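Dry patches under cream blush, losing my mind slightly
Skin & Base board > Blush, bronzer, highlight

palefacepatty
2024-01-25
I have 948 posts on this board and I still can't put on a cream blush without looking like I fell asleep on a radiator. It goes on fine in the bathroom. By the time I've driven to work there are two crusty islands on my cheeks and the color has slid down to my jaw to get away from them.

Using the Vasiliu pot in the brick shade, over moisturizer, over sunscreen, over a life of poor choices. I pat with fingers. I've tried the sponge. The sponge ate half the pot and gave nothing back.

Do I give up and go back to powder? I'm 41 and my mother says powder is for people with something to hide, and she wears a full face to get the mail.

ilico_girl
How long do you wait between the sunscreen and the blush? I was having the same trouble and I was basically mixing the two on my face and making a paste. Now I make coffee in between and it sits much better. I use the Ilico stick and not the Vasiliu though, so take that for what it's worth.

duskyrose_dan
It's the Vasiliu. Sorry. I bought three shades when they were on sale in Poltley and all three went patchy by lunch. Great color, terrible manners. My sister took them off my hands and now she's patchy too.

merrin_k
Disagree with Dan, I've worn the Vasiliu for years and it's fine if you use a tiny amount. Most people dig in like it's hummus. One tap of the ring finger, warm it up on the back of your hand, then cheek.

duskyrose_dan
I did not dig in like it's hummus.

merrin_k
You posted a picture of that pot in the empties thread, Dan. There was a crater.

palefacepatty
I may also have been doing hummus. Will try one tap. What about primer? The woman at the counter in Mastusstead sold me one that smells like a candle store and I've been scared to open it since.

oldbrushes
Skip the primer. Every time someone has a dry patch the whole board shows up to sell them another layer. If the skin is flaking, no blush in the world will lie flat on it. Fix the skin. Plain ointment at night, leave the acid toner alone for a bit, and quit scrubbing with that mitt you were so proud of in the winter thread.

palefacepatty
The mitt was a gift.

oldbrushes
So was my mother-in-law's fondue set. I don't put it on my face.

Lucian Buzatu
Long post, apologies. I did makeup for community theater and weddings until my knees objected, and I have put cream blush on every kind of cheek there is, including one groom who cried through it. What I'd do, in order:

1. Wash with lukewarm water and nothing exciting. Pat dry and leave the face a bit damp.

2. Moisturizer, less than you think, pressed in. If you can still see it sitting there, take some off with a tissue.

3. Sunscreen, then go away for 7 minutes. Feed the cat. If it balls up when you touch it, your moisturizer and your sunscreen don't like each other, and blush will not save the marriage.

4. Pick up the blush on the back of your hand as merrin says. Start high on the cheek and tap toward the ear. No rubbing. Rubbing is what lifts the flakes.
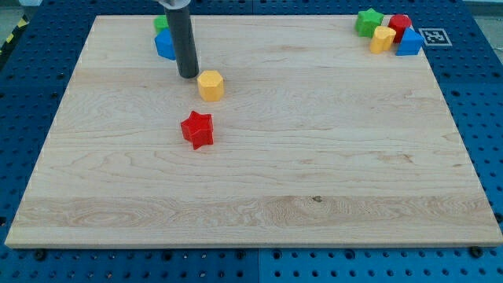

5. If you want it to last past lunch, a very light dusting of powder on top, only where it moves. You can use the same brush you'd use for powder blush. Your mother doesn't have to know.

I disagree with oldbrushes about primer in general but agree about the candle one.

oldbrushes
Fine with all of that except the tissue. Tissue leaves lint. I've seen brides with lint.

Lucian Buzatu
Cheap tissue leaves lint.

oldbrushes
I am not buying luxury tissue to remove moisturizer I paid for.

ilico_girl
Does step 5 work with the sticks too? Mine is a little waxier than a pot and powder goes kind of muddy on it.

Lucian Buzatu
Put the powder on first with the waxy ones, a thin veil, then stick, and stop there. Sounds backward. Try it on a day you aren't seeing anyone.

duskyrose_dan
So we're all agreed it's the Vasiliu.

merrin_k
No.

palefacepatty
Reporting back. Mitt is in the drawer. Toner is under the sink thinking about what it did. I did the one tap, and waited the full 7 minutes standing in the hallway like I'd been sent there. Left cheek lasted until I got home. Right cheek had one small patch near the nose, but that's the side I sleep on, and I can't stop sleeping.

My mother says I look flushed and should see someone.

oldbrushes
Ointment on the right side too?

palefacepatty
Both sides. The pillowcase is a write-off.

merrin_k
Old T-shirt over the pillow. And tell Dan the left cheek says hi.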